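Treltilholm tool share – list archive
Home | Threads | Members | Search

Re: where do the small tools live now??

Hi all, quick one before I run, sorry for the typos.

Nele Postma wrote:
> Went looking for a screwdriver at lunch and gave up. Used a butter knife.
> Can we please agree on ONE place for the small stuff? Last I heard it was
> the Kinnunen shelf, then somebody said drawers. Also is the Zunska order
> still open, and do we need more screws? The jar looked low to me.
> – Nele

OK so, in order.

One place: drawers. Kinnunen shelf is for glue and paint only from now on. Anything you'd hold in one hand goes in a drawer or in one of the wooden boxes, and the boxes go back where you got them. Please don't start a third system.

Screwdrivers – stand them up in a box, handle up, so you can grab one without digging. Loose bits do NOT go in with them, they end up at the bottom and then we buy them again. Bits go in the Dillix case. It has 22 slots and I would love to see all of them full by July.

Drawers – small things only, one layer. If you have to push it down to get the drawer shut its too full. The curved drawer under the white table is fine for odds and ends, but push it in when your done, I've caught my hip on it twice.

Yellow-handled screwdriver by a wooden box, then the drawer under the white table:
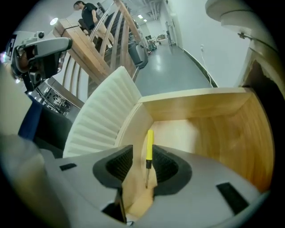
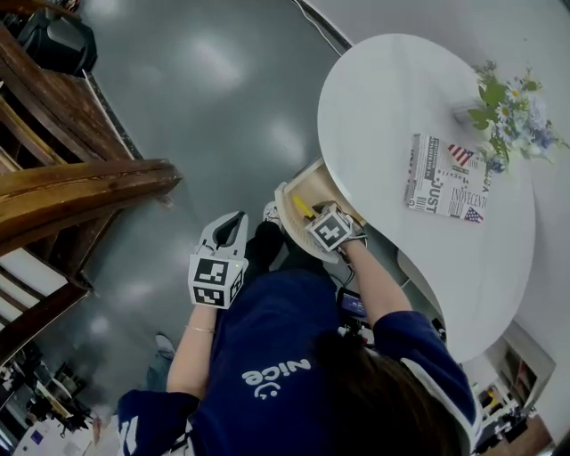
Zunska order is open till 6 tonight. I put down a box of 1000 screws, the short ones, and 2 rolls of masking tape. If you want anything else reply to the list, not to me, I lose things in my inbox. Nele, yes the jar is low, you were right.

Labels – I have a sheet half printed. Will stick them on the drawer fronts unless anyone hates that. The old ones were peeling and one said "misc" which is how we got into this mess.

Also still missing the little level and the good tape measure. Check your coat pockets pls. No questions asked, just drop them in any drawer and I'll sort it later.

Gotta go, more tomorrow

3 replies | 0 shares
Last updated: July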